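Filed under: Diary / Home days

January

Up at 8, rain again. Walked to the Mesville post office with the parcel for Petro Harasym - 900 grams, so it went at the dearer rate. Bought bread and a bag of onions on the way back.
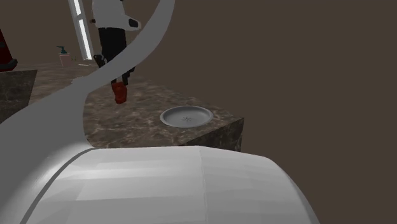 White and grey on plain brown.

Afternoon spent on the accounts. I was out by 3 pounds and found it in the bus fares. Rang Jullico over the boiler part and was told to try next month. Soup for tea, then read up to page 100 of the Núñez book - slow going, but I'll carry on with it.

Recent entries
The boiler, again
Bus to Hutelia
Onions and other shopping

Back to top | Contact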